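Automation Lab 2, Section 4: Comparing Grippers on Soft Objects

Instructor: Khanyisile Radebe

In this lab you run the same picking task with two grippers, the Grinow parallel gripper and the Vernovow two-finger gripper. Both mount on the same wrist plate and both take commands from the Pluvau controller. Keep the speed and the camera position the same for both. If you change either one, start the set over.

4.1 Before you start

Check that the cables clear the wrist through its full turn. Set the grip force to 14 N on the controller. Open the log sheet and write down the gripper name, the force setting and the start time.

4.2 The picking task

The objects go in an open paper bag, and the bag goes in the white bin. Tape the rim of the bag to the bin so it stays open when the arm comes in. Use soft items of different shapes: a plush toy, a ruffled flower, a felt-like ball. They can touch each other. Run 80 picks with each gripper and return the object to the bag after each one.

The overhead view matters here. With the arm over the bag, the fingers and cables hide part of what is below them, and the ball is often the first thing to go. Note any pick where the target was partly hidden - you will need this for question 3 of the report.

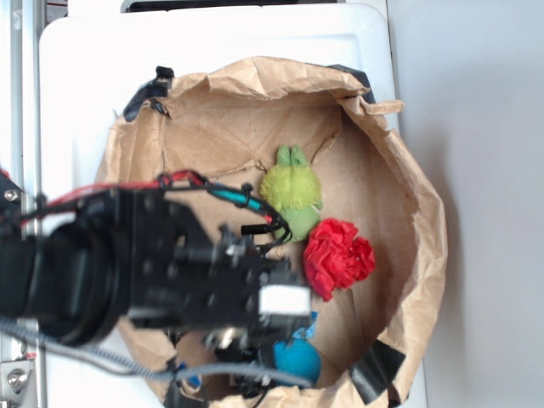 4.3 Recording results

Mark each pick as held, dropped or missed. A pick that brings up the bag along with the object counts as missed. Stop the run at 900 seconds even if you have picks left, and write down how many you finished. Save the log in the Figueroa folder under your group number.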